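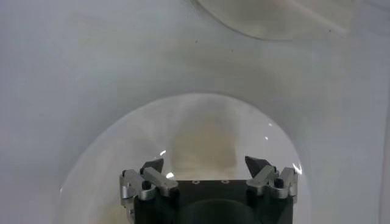

What did I do with my August? I learned to swim, at the age of 52 minus a few years I'm not admitting to, in the Zillside pool with a bunch of people who also can't swim.

Lesson six tonight. I got there early and sat in the car eating crackers until I felt silly, then went in. Brodie Katene teaches the adult class and she has us start every time with our faces in the water, blowing bubbles like toddlers. I hated that in week one. Tonight I kind of liked it! My goggles leaked on the left side the whole time (the cheap pair, I know, I know) but I kept going.

We did widths. I made it across 13 times, with a lot of hanging on the wall in between, and my kick is still awful. Brodie says I bend my knees like I'm riding a bike. Somtochukwu was in the next lane and he's already breathing on both sides, the show-off. He told me to look straight down at the tiles and quit hunting for the far end, and on the next one I didn't swallow any water at all.

Deep end is next week. I don't want to think about it so I'm writing about dinner: leftover rice, two eggs, way too much hot sauce, standing up at the counter in my robe. Pool hunger is unreal.

Need to buy: better goggles, a second towel, that shampoo for chlorine hair. Also call Mom back. She never learned either and she keeps asking if I'm scared, and I keep saying no, which is a fib.

Shoulders sore. Bed by 10 if I can stop scrolling.

16 comments · 32 shares

Recent entries
Week five, I floated
The swimsuit problem
Tomatoes, finally
Mom's casserole, my version

Contact me · Back to top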